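How to get flood kits for a village group before the rains?
Posted in Community Safety, 11/09/2025

Our village group in Pladell has 34 households, most of them along the lower road by the stream. The water came into several houses last October and we had no lamps, no first aid supplies and no rope. I have heard that the district office gives kits to local groups, but the person on the phone said we must be registered and then the line went dead. Do we have to be a registered charity? And is it one kit per house or one for the whole group?
Anum Rana

Tobiloba Uzor
You don't need to be a charity. In our district a group needs a written list of members, a named contact and a short letter saying who you are and which area you cover. We took ours to the relief desk in Gradine and had a reply in 10 days. Your office may want it done differently, so ask for the form by name — it was called a community group entry form at ours.

The kits are shared ones. Ours had a stretcher, two lamps, a first aid box, rope, a loudhailer and a tarpaulin, and we were told one kit was meant to serve up to 40 households, so you would probably get one. You will have to say where it is kept. Pick a house on higher ground and give a second person the key. Two of your members will also be asked to attend a half-day training, and the kit is not released until they have been.

If you need more than that, the household packs are separate and you buy them yourselves. We put together our own for 1000 rupees each with torches, water tablets and a plastic folder for papers.

We keep our contact list on a computer that sends the warning texts. Keep a paper copy of the list as well. Ours was off for two days in the last flood and the paper was all we had.
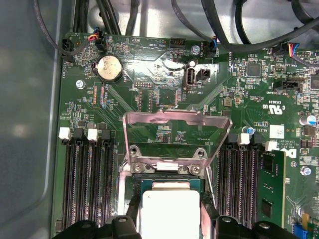
Server board with the processor in its socket and the bracket open

ollia_lower_road
we asked in Akande and they had run out, try early

Anum Rana
Thank you both. I will take the letter and the member list in this week and ask for that form. We have a house on the upper road that can store the kit.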